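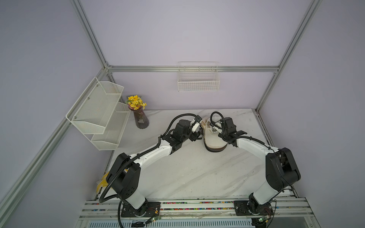 Attachment 1: Slipper held from both sides at the toe, bimanual cell, fixed view.

From: Edit Tóth
To: cell-practice list
Subject: Re: [cell-practice] Draft 9, section 4: two-arm grasps on soft goods

Replying to Enikő on 4.2 and 4.5, with a comment on 4.7 that I should have sent in June. Attachments are from the Dumura cell.

Enikő Rácz wrote:

> Section 4.2 as it stands says that "both grippers shall hold the
> article with equal commanded force." I don't think that survives
> contact with clothing or footwear. A sole and an upper are different
> materials, and a cap has a stiff part and a floppy part. If we keep
> "equal," every site will file a deviation on day one.
>
> Also, 4.5 asks for a clear work surface but never defines clear.
> Darcy reads it as nothing on the table at all. Silvana reads it as
> nothing inside the swept volume. These give very different cells.
>
> Can someone who runs soft goods propose wording for both?

On 4.2, I agree that "equal" should go. The force that matters is the one the article sees at each contact, and that depends on what is under the fingers. Proposed text:

4.2 Each gripper shall have its own force limit, set for the part of the article it holds. Where the two grippers oppose each other across the article, the lower of the two limits shall apply to both.

The second sentence covers the slipper case in attachment 1, where the grippers come in from opposite sides of the toe. A higher limit on one arm gains nothing there. It loads the other arm's wrist and pushes the article off its planned position.

Where the two arms hold separate features, the limits can differ. Headwear is the usual example.

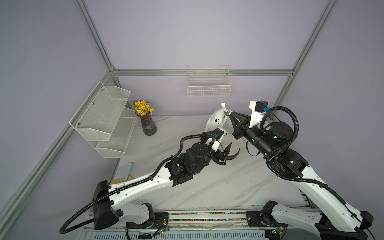 Attachment 2: White cap, one gripper at the inner band and the other on the strap.

For a grasp like that one, our limit table has separate rows for band and strap. The strap row is the higher of the two, and we would not want the standard to force them together. I would add a note under 4.2 saying that straps, cords and laces count as separate features, and that a pull on them has to be limited in travel as well as in force. Our travel limit on straps is 17 mm past first tension, then the arm stops and reports. I am not proposing that number as a requirement. The clause should say that a number must exist and be written down.

On 4.5, I side with Silvana. A bare table is easy to audit, but it removes the background items that many sites keep on purpose, and it says nothing about racks and baskets fixed to the walls, which an elbow or a hose can reach just as easily. Proposed text:

4.5 No object other than the article shall be inside the combined swept volume of both arms, including cables and hoses, for the task being run. Fixed fittings and standing objects outside that volume are permitted and shall be listed on the cell sheet.

4.5.1 Items in glass or ceramic shall be listed with their position.

The words "including cables and hoses" are deliberate. Most of us compute swept volume from the link model and forget the conduit, which stands well away from the wrist in some poses.
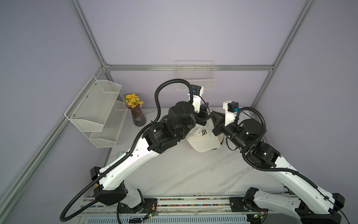 We now model the hose as a tube of fixed radius around its longest free loop, checked at the worst wrist angle. It is crude and it overstates the volume. Anikó Oláh has a better method using the Drotgate planner, but it needs a calibrated hose stiffness, and I do not think a general standard can ask for that. I would put the crude method in the annex as the default and allow any other method that gives a documented margin.

4.7, release order. The draft says the arms shall release together. Please change this to "in a documented order." With a suspended article, releasing together from two heights drops one side first anyway, given controller jitter. We lower to surface contact, open the left, wait 49 ms, then open the right. Jallier's reviewers accepted this last year under the old draft, so there is a precedent.

Smaller points:

4.3 "Article" and "workpiece" are both used. Pick one. I have used article here.

4.6 The reference to Annex C should be Annex B.

4.9 The inspection interval for finger pads is given as 705 cycles with no source. If it came from the Cele trial, cite it. If not, leave the interval to the site and require a record.

Darcy Tautahi has the edit pen for section 4, so please send objections to the list and he can collect them. I have no objection to moving the definition of clear into section 2 if people prefer – the wording matters more to me than the place.

Edit Tóth
Dumura, cell operations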